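Handout 4: Perception to grasp request on a cluttered tabletop
Course notes, Z. Ardeleanu. Read before the July lab block.

These notes cover the software path from two camera streams to a single grasp request for one hand. Controller tuning is in Handout 5. The stack is the one installed on the lab machines: Plotano for perception, Ursu for motion planning, Werkis for logging and replay. The working case is a patterned cloth with small household items on it and the left hand near a yellow target.
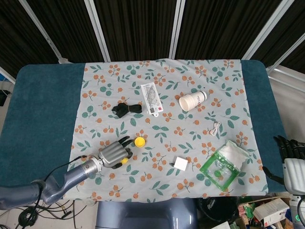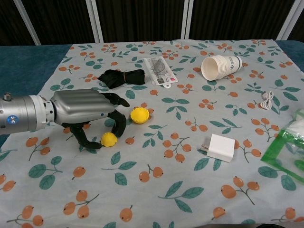
## 1. Segmentation on a patterned background

The cloth print is the first source of error. Orange berry clusters are close in hue to the yellow targets, and a plain color threshold returns berries along with the objects. Plotano therefore fits the table plane first and keeps only points above it. Default height cutoff: 4 mm.

Consequences of the cutoff:

- Flat items (a ruler set in its package, a thin bag) may fall partly below it and come back as fragments.
- A coiled cable comes back as several short arcs. Set `merge_radius` before you count it as a failure.
- Clear packaging gives poor depth. Use the color mask for these and mark the depth as unreliable.

Do not lower the cutoff globally to recover the flat items. Folds in the cloth will appear as objects.

## 2. Agreement between views

The head view and the chest view see the same table from different heights, and their detections have to be merged before planning. Each detection is projected into the table coordinate system and matched to its nearest neighbor in the other view.

An object close to the hand is the hard case. From the head view, the fingers and palm can hide part of it, and a round item can be read as a cap in one view and a ball in the other. Plotano keeps both class scores and does not force a label until the match is made. The planner needs a position, an extent and an approach direction. It can run without a class name.

Rule for the lab: if a detection is present in one view only, keep it as an obstacle, but do not offer it as a target.

## 3. Hand self-filtering

Points that belong to the robot must be removed before clustering. The filter renders the hand model at the current joint angles and deletes everything inside the padded mesh.

1. Check that joint state and image timestamps differ by less than 60 ms.
2. Run the filter with the default padding.
3. Compare the point count on the target before and after filtering.
4. If the target loses most of its points, reduce the padding on the thumb and the nearest finger only.

Too much padding removes small objects beside the fingertips. Too little leaves finger points behind, and Ursu then plans around a phantom obstacle attached to its own hand.

## 4. The grasp request

A request sent to Ursu contains:

| Field | Note |
|---|---|
| `target_pose` | table coordinates, meters |
| `extent` | bounding box after merging |
| `approach` | unit vector, default straight down |
| `obstacles` | all other clusters, both views |
| `hand` | `left` or `right` |

Ursu samples up to 2,000 candidate paths and stops early once it has 100 that are free of collision. The lowest-cost path is returned - cost is joint travel plus a clearance term. If the planner times out, look at the obstacle list before changing the sample limit.

## 5. To hand in

Replay the `Paltthorpe` log in Werkis and submit the merged detection list, one grasp request for a yellow target, and a short note on any detection that the two views disagree about. State the padding values used.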